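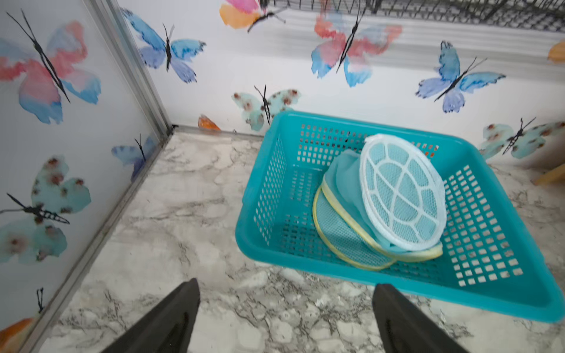 A turquoise basket on a marble-patterned floor.

The Pikovthorpe Lending Room opened in April with 90 household items on its shelves. It now has 2836 registered borrowers, and its coordinator spoke to the Drikance Residents' Bulletin on 15/10/2026 about the first months of the service.

"The demand for carpet cleaners surprised us," she said. "We had expected people to ask for drills and ladders, and they do, but the carpet cleaner has been booked without a gap since we opened."

Members may keep an item for six days and may renew it once, provided that no other household is waiting. The coordinator described the rule as firm but fair. "A family moving house needs longer – we know that, and we try to arrange it in advance."

Repairs are carried out by Szulc, a workshop on Ullotberg Road, under an agreement which runs for 16 months. Asked whether the charge for late returns would rise, she replied that no change was planned. "Most people bring things back on time. Where they do not, a telephone call is usually enough."

The service has also received requests for sewing machines and for folding tables suitable for large family meals. She confirmed that both would be considered when the stock is next reviewed.

Residents who wish to join should bring proof of address to the front desk. Membership is free of charge.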